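叠布数据采了一个夏天,来交流一下废品率

作者:拧不干的毛巾 | 八月
打印本页 | 通过邮件发送
阅读时间:11 分钟

拧不干的毛巾(楼主)

先报家门:小团队,做柔性物体操作,目标是让一对 Grenard 臂把一块布理平、对折、放到一边。听上去像实习生第一天上午的活,我们从春天做到现在。

硬件用 Pedalell 的手持夹爪,一手一只,人戴着头部相机干活,不上遥操作。选它的理由很朴素,遥操作台只有一套,排队排到下班,夹爪可以揣回家。数据传回来走 Clultbridge 做对齐和切分,再喂给策略。流程图画出来很漂亮,老板拿去讲过好几次,讲的时候箭头都是直的。

这一批入库 154 条,做了一轮人工复核,想跟各位聊聊哪些该留哪些该扔。我们组里为这事已经吵到把会议室的白板笔都写干了,所以换个地方接着吵。

复核的时候我给废品分了四类:

一、时间戳对不上。左右夹爪开合信号和画面差了半拍,看着像人先松手,布过一会儿才想起来要掉。Clultbridge 有个自动校正,多数能救,救不回来的直接扔,这类没争议。

二、夹爪长时间出视野。人低头看布的时候习惯性歪脖子,歪着歪着一只爪子就出去了。位姿还在跟踪,视觉上没了。

三、人作弊。布滑了,操作员下意识伸一根手指去扶。手指扶得非常自然,自然到复核的人看第一遍根本没发现。模型学没学会我不知道,反正 Grenard 没有那根手指。

四、犹豫。这一类吵得最凶。夹住,提起来,停住,放下,换个地方再夹。动作没错,最后也叠好了,就是中间有一段像在超市挑西瓜。

我个人主张第四类留着。布这东西每次摊开都不一样,人会停下来看,说明那个状态确实难判断,你把停顿全剪掉,剩下的全是胸有成竹的高手,机器学到的就是胸有成竹地夹空气。组里另一派主张全剪,理由是策略里没有“思考”这个动作,你给它看停顿,它就学会停顿,停下来之后观测不变,于是永远停下去。他们还真放了一段评测录像:Grenard 把布提到半空,然后就不动了,安详得像在等电梯。

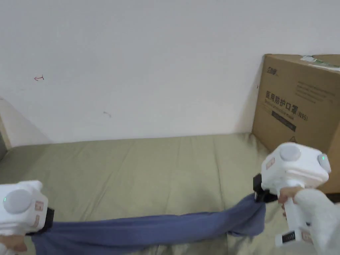
再说拉平这一步。我们现在的规程要求先把布拉成长条,两边张力差不多了再往下放。问题在于“差不多”三个字没法写进规程。夹爪上没有力反馈,人靠的是手腕的感觉和眼睛看中间垂了多少。同一个人上午采的和下午采的,松紧都不一样,下午普遍偏松,我怀疑跟午饭有关。

还有夹多深。夹浅了容易脱,夹深了布在爪子底下堆成一团,放下去之后那一头要再理一遍。规程里写的是“夹取布角”,结果每个人对“角”的理解都很有个性。有人夹的是几何意义上的角,有人夹的是精神意义上的角。

底下垫什么也没统一。因为是带回家采,有床的用床,有沙发的用沙发,桌子反而少。软垫子有个麻烦,爪子往下探的时候会陷进去,深度估计跟着飘。我倒觉得这是好事,将来用户家里也不会为了 Grenard 专门铺一块大理石。不过组里也有反对的,说桌面上还没叠明白,先别惦记卧室。

问题集中一下,停顿段各位怎么处理?软支撑面上的数据和桌面数据混着训,比例怎么定?操作员的手指怎么管(除了用胶带)?

另外规程我们参考的是 Tadeusz Stępień 那份采集手册,内部传阅版,写得挺细,就是每一条都假设操作员睡够了八小时。

——

二楼 半导体味儿的猫

停顿段别全留也别全剪,按夹爪速度重采样。速度低于阈值的帧抽稀,留个意思就行。我们做毛巾的时候就这么干,策略不卡死了,换抓点的行为也还在。

你们那段“等电梯”的录像,我猜动作块切得太短。块短了,停顿里的帧全都在预测“继续停”,自己给自己投票。

——

三楼 lao_guanjie

先泼一盆水。154 条就开始讨论比例,有点早了。这个量级训出来什么样主要看运气,你今天得出的结论换个随机种子就反过来。先采,采到手软再回来分类。

——

四楼 拧不干的毛巾(楼主)

回三楼:手已经软了,真的。组里有位同事现在拧瓶盖都用两只手从两边往中间夹。

我也知道少,但采之前不把规则定下来,采多了就是把同样的毛病多复制几份。上一批就这么来的,采得热火朝天,回头一看夹爪零位没标,全批只能拿来当屏保。

回二楼:动作块确实短,我去试试加长。抽稀这个想法组里提过,被否的理由是“破坏了时间一致性”,提反对意见的人自己的数据时间戳差了半拍。

——

五楼 折耳根工程师

我反对二楼。按速度抽稀会误伤。叠布有几个地方本来就该慢,比如把布边往下放、贴上去的那一下,速度低得跟停住没区别,你一抽稀,那段最要紧的接触过程就被抽没了。训出来的效果就是前面优雅,最后一下摔上去。

要抽就得区分“空中慢”和“接触慢”。怎么区分?人工标。所以绕一圈又回到人工。

——

六楼 半导体味儿的猫

五楼说的误伤存在,但可以拿夹爪离支撑面的高度做个门限,离面近的不抽。不用人工标。

——

七楼 折耳根工程师

楼主刚说了,支撑面是软的,会陷。你那个高度从哪儿来?床垫的法向量自己会给你报数吗?

——

八楼 半导体味儿的猫

……那就用桌子。

——

九楼 土豆不削皮

围观到这里忍不住插一句。你们吵的停顿问题,一半是采集的时候造成的。操作员停住,常常是因为不知道规程让他下一步干嘛,跟布没有关系。我带过采集,新来的人第一天采的数据全是停顿,你问他在想什么,他说在想第七条写的是先左手还是先右手。

把规程砍短。我们后来就一张纸:拿起来,拉开,对折,放下。剩下的让人自己来。停顿少了一大截,动作也比以前像人。

——

十楼 纸箱爱好者

九楼这个方案的代价是每个人叠法都不一样。我接手过一批这样的数据,有人对折,有人三折,有人卷起来,还有人叠完之后顺手拍两下。拍两下!策略学会了拍,叠没学会。演示的时候对着一团布拍了两下,收工,评委还鼓掌了,以为在测力。

规程长有长的道理。Stępień 那份手册我觉得写得不啰嗦,每条后面都有人吃过亏。

——

十一楼 土豆不削皮

拍两下那个属于复核没做好,别赖到规程头上。叠法不一样可以分文件夹,加个语言标签,“对折”“三折”“卷”,训的时候带条件。多样性是花钱都买不来的东西,你们倒好,花钱往外剪。

——

十二楼 纸箱爱好者

加标签谁加?又是操作员?叠完一条还得写一句作文?我见过标签写“叠”的,也见过写“已叠”的,还有一条写着“好累”。那条的数据质量倒是不错。

——

十三楼 拧不干的毛巾(楼主)

“好累”应该进训练集,作为终止信号。

九楼说的我信一半。我们规程确实长,打印出来要翻面。但叠法这件事我站十楼,目标就一个对折,先别开分支。标签现在是复核的人统一打的,操作员只管叠,叠完报一声“好”。有人报“好”的时候顺便把布又理了一下,所以切分点现在以松爪为准,嘴上说的不算数。

——

十四楼 盐汽水

说说手指的事。我们也用 Pedalell 的夹爪,同样的毛病。试过让操作员戴手套,没用,戴着手套照样扶。试过口头罚款,大家交得很爽快,扶得也很爽快。

最后管用的办法是换握法,整只手攥住柄,拇指只管按键,不许抬。握法写成硬性要求,上手前先空采几条练一练,让手忘了自己有手指。老员工改起来比新人难,他们已经有感情了。

另外建议复核时先看结尾再看中间。作弊的条目结尾往往特别整齐,整齐得不像夹爪干的。

——

十五楼 拧不干的毛巾(楼主)

先看结尾这个太实用了。刚才拿已经复核过的翻了一遍,又揪出来几条。其中有我自己采的,场面一度尴尬。

——

十六楼 lao_guanjie

所以你现在连 154 条都没有了。

——

十七楼 拧不干的毛巾(楼主)

谢谢管家提醒。

——

十八楼 有限元不救人

我的看法可能招骂:手持夹爪采双臂数据,最大的坑不在停顿也不在手指,在可达性。人的胳膊可以交叉,可以绕到身后,可以整个人往前趴。Grenard 的底座钉在那儿,它趴不了。你把布拉得很开,人觉得舒服,映射到机械臂上可能已经超出工作空间了。你先跑一遍逆解再谈别的,我敢说你会删掉比四类废品加起来还多的东西。

——

十九楼 折耳根工程师

十八楼说得对,但语气不用这么像判决书。

逆解过滤我们放在 Clultbridge 切分之后做,过不了的先不删,单独存一份,有时候底座挪一挪就又能用了。另外布的尺寸可以选小一号,选小一号之后很多哲学问题会自动消失。

——

二十楼 半导体味儿的猫

底座挪一挪这种话,只有没拧过地脚螺栓的人才说得出口。

——

二十一楼 拧不干的毛巾(楼主)

逆解做了,用的是 Kwiatkowski 那套脚本,但是只检查了首尾和几个关键帧,没逐帧跑。看完十八楼这段我有点心虚,让机器今晚跑着。

关于人往前趴,我们规程里有一条“采集时躯干保持不动”。执行情况,嗯,床比较矮,大家的腰比较高。

——

二十二楼 早八人

弱弱问一句,我是学生,实验室也准备采叠布。背景要不要收拾干净?导师说要白墙,什么都不能有,师兄说越乱越好。现在我们的采集角一半是空的一半堆满杂物,两边各占半壁江山。

——

二十三楼 纸箱爱好者

听师兄的。白墙训出来的策略,换个有窗帘的房间就不认识布了。

——

二十四楼 折耳根工程师

听导师的。先在干净背景上把流程走通,流程没通的时候你分不清是背景的锅还是布的锅。通了再加杂物。

——

二十五楼 土豆不削皮

听谁给你签字的。

技术上说,杂物摆着没关系,别一整批都不换就行。最怕那种看着挺丰富、其实从头到尾同一个角度同一堆东西的,策略会拿背景当路标。我们有一批,只要把墙角的凳子搬走,成功率就往下掉,后来凳子跟着去出差了。

——

二十六楼 早八人

懂了,谢谢各位。我去跟导师说要乱,跟师兄说要干净,先活过中期答辩。

——

二十七楼 盐汽水

布也要换!说了半天背景没人提布。同一块布叠久了会有折痕记忆,越采越好叠,后面的条目看着水平突飞猛进,功劳在布。我们规定采一段就抖开揉一揉再放下,揉的时候关掉录制。忘了关的那几条后来被人拿去训了个“揉布策略”,效果出奇地好,比正事好。

——

二十八楼 lao_guanjie

揉布策略我可以出钱买。

——

二十九楼 拧不干的毛巾(楼主)

更新。逐帧逆解跑完了,十八楼说中了,删掉的比四类废品加起来多。问题大头在“拉开”那一步,人一高兴就拉得很宽。好消息是按十九楼说的单独存了一份,换小一号的布之后打算用同样的动作幅度重采。

停顿段的处理,跟组里谈出一个双方都不满意的方案:空中的停顿抽稀,离支撑面近的一律不动,软垫子上的先人工标,桌面上的用高度门限。五楼和二楼各赢一半,或者各输一半,看你们心情。动作块也加长了,Grenard 不再等电梯,现在改成提起来以后慢慢往左飘,像在找出口。还在查。

——

三十楼 有限元不救人

往左飘先查左右夹爪的外参。有没有人换过电池之后没重新标?

——

三十一楼 拧不干的毛巾(楼主)

问了一圈,都说没换过。

——

三十二楼 盐汽水

都说没换过,就是有人换过。看采集记录里哪天开机自检多了一次。

——

三十三楼 拧不干的毛巾(楼主)

找到了,自检多出来 2 次。记录上那台设备登记在我名下。先去重标,标完再来汇报,在此期间请各位继续讨论停顿的问题,不要讨论我。

——

三十四楼 折耳根工程师

那就讨论停顿。二楼那个阈值到底设多少?别又说“看着调”。

——

三十五楼 半导体味儿的猫

看着调。把每条的速度曲线画出来,有个很明显的谷,阈值放在谷边上就行。每个操作员的谷不在一个位置,所以得按人设。你要一个通用的数,我给不了,给了你也会回来骂我。

——

三十六楼 土豆不削皮

按人设就意味着采集记录里得有人名,先确认你们的记录填得老实。我看楼主那边够呛。

打印本页 | 通过邮件发送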